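Fruta artificial

La fruta artificial es la imitación de frutas naturales con fines decorativos, escénicos o didácticos. Se fabrica en plástico, cera, vidrio o espuma, y suele representar especies de silueta fácil de reconocer — pera, manzana, melocotón, plátano.
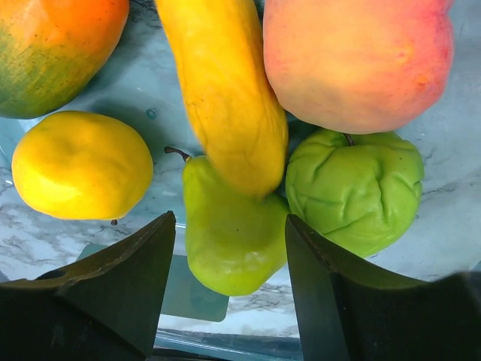

Las piezas de plástico se obtienen por moldeo y se pintan después, con degradados en los melocotones y motas en las peras. El rabillo se añade aparte. Algunas superficies se arrugan con los años, sobre todo en los modelos huecos.

Se limpian con un paño húmedo y jabón neutro. La cera no tolera el calor.

Véase también: Bodegón, Flor artificial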